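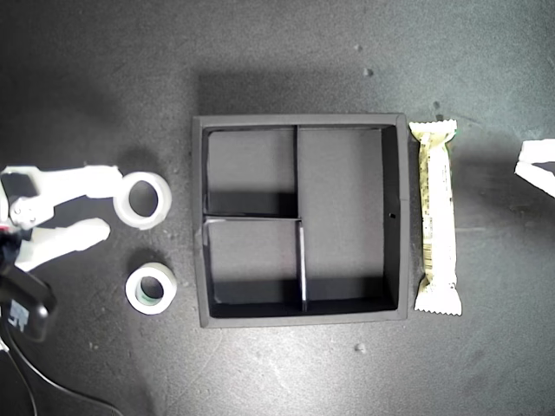
Progress to the end of May

The Araya reading program got 100 families signed up, as the grant asked. I'm less sure what that number is worth. Signing a form is easy, and Tolera Demissie's own attendance sheets show the same 8 families at most sessions.

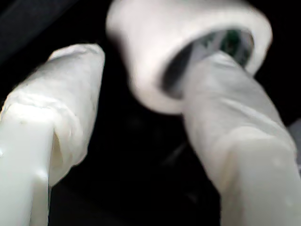
Zewditu Sisay thinks the evening start is the problem. Maybe. We moved it once already, at Lorken, and turnout stayed flat.

Spending is under budget – mainly on account of the 1000 books we haven't ordered.
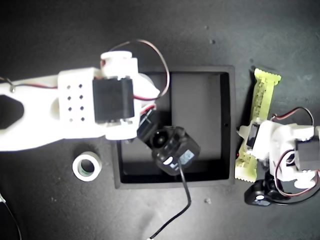

I would hold that order until Kedir Hadgu has checked which titles get borrowed. The list we were given looks like guesswork to me.

Two requests: move the final report back a month, and let us count return visits in place of sign-ups. 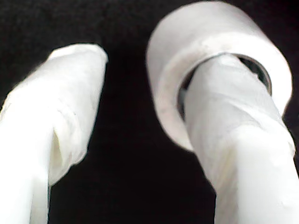
A roll of white tape, upper right.

Adanech Tufa will send the accounts separately.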